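Intro to Packaging and Everyday Materials
Week 6 handout - Thin plastics, color and shine
Notes by Laiba Malik (section 2). Bring these to the Monday lab, 17th May

Still on polymers. Last week was glass and why it breaks the way it does, and we ran out of time on annealing, so that moves to the review session. Read chapter 4 before lab if you haven't. Nuria Endale is taking the second half of the session and she will ask you things.

1. What we mean by "thin"

Film vs. sheet. Everybody uses these words loosely. For this course: film is what you can wrap around something and it stays wrapped or nearly. Sheet holds some shape by itself when you pick it up by one edge. There is an official thickness cutoff in the trade and it depends on who you ask, so on the quiz give me the behavior, not a number.

Stiffness goes up very fast with thickness. Double the thickness of a flat strip and bending stiffness goes up eight times (thickness cubed). Same plastic, same length, same width. This is the one formula from week 6 you have to know cold.

Consequences:
Ribs and curves. A flat wall is floppy, a curved wall is much less so. Look at the corners of any yogurt tub.
Rolled rims. Cheap way to stiffen an open edge.
Folding a film gives you a crease that is stiffer along its length and weaker across it.

2. Creases

What happens at a fold: outside surface stretches, inside surface gets squeezed. If the stretch stays small the plastic springs back and there is no crease, just a bend. Go past the yield point and some of it stays. Polyethylene takes this well. Polystyrene does not, it goes white and then cracks.

Stress whitening - tiny voids open up inside the material and scatter light. Easy to see in dark colors, hard in white or cream. Bend the tab on a colored bottle cap back and forth and watch the line form.

Living hinge = a thin strip molded so it can fold over and over. Nearly always polypropylene. The first few bends line up the chains across the hinge and it gets tougher. We'll pass around the Dresteo lunchbox lid, please don't tear it, we only have the one.

3. Color

Pigment vs. dye. Pigment is solid particles mixed into the melt. Dye dissolves. Most opaque packaging is pigment. Most clear tinted bottles are dye, or very very fine pigment.

Masterbatch: pellets with a heavy load of pigment, mixed into plain pellets at the machine. Saves the factory from handling loose powder. The Potgate case study in the reader covers a line that switched from blue to yellow and got green-ish tubs for half a shift. Read it for the purging section, skip the cost tables.

Yellow is a pain. Older yellows used lead chromate or cadmium, good hiding power, bad everything else. Organic yellows are safer but some are more see-through so you need more, or you add titanium dioxide underneath and lose some of the punch. Lighter at the thin spots, deeper where the wall is thick or where light bounces from one wall to another.

That last bit matters. Color you see on a curved glossy thing is never one color. Three sources:
Direct light off the surface (takes the color of the lamp, not the plastic)
Light that goes in, hits pigment, comes back out (this is the "real" color)
Light that hit another part of the same object first. Inside a fold this piles up and the yellow drifts to orange.

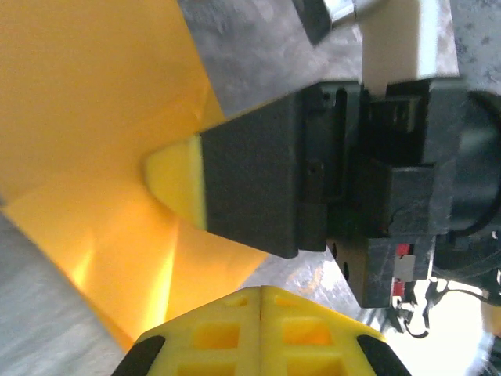
Fig. 1. Glossy yellow surface, one piece, several yellows. Note the band along the crease.

Exercise for lab: take one colored item from the tray and name the shades you see before you name the color of the plastic. Most people write one word and stop. Write more than one. Then turn it under the desk lamp and do it again.

4. Gloss

Gloss is a surface thing. Mold polish, cooling rate, and what is in the mix. Same pellets in a polished mold and in a sandblasted mold give you shiny and matte, and people will swear they are diffrent plastics.

Highlights: size and sharpness tell you about the surface. Small and hard edged = smooth. Wide and blurry = rough at a scale you can't see. A highlight on a curved part is also smaller than on a flat part under the same lamp, so don't compare a tub with a tray and call it data.

Gloss meters read at fixed angles, 60 degrees is the usual one. They need a flat sample. Not much use on a bottle.

Scuffing. Shiny surfaces show it first. Matte ones hide small scratches but polish up where they get handled, so you get shiny patches on a matte part and dull patches on a shiny one. Same process really.

5. Worked problem

A Druneck liner is 77 microns thick. Bajwa makes the same liner at double that, same resin. How much stiffer in bending? Eight times. How much more material? Twice. So why doesn't everyone go thicker - becuase twice the resin is twice the resin and nobody buying a liner cares about bending. They care about tearing, and tear resistance does not go up with the cube.

Now you do one. A strip 600 mm long is replaced with one 192 mm long, same width and thickness, held at one end, same load at the other. Deflection goes with length cubed. Work out the ratio, show the steps, units in every line. Answer in the back of the reader.

6. For lab

Bring: ruler, a soft pencil, one piece of clean packaging from home with the recycling number still on it. No foil laminates, we do those in week 8.
Don't use the heat gun without Nuria in the room.
Write-ups in pairs, one per pair, both names on the front.

Quiz covers sections 1 to 4. Not the Potgate cost tables. Yes the cube rule. Spelling of polymer names counts, mine too so tell me if you find one.

Still to add: recycling codes table, the reading for week 7 (I think it's the adhesives chapter, will confirm by email).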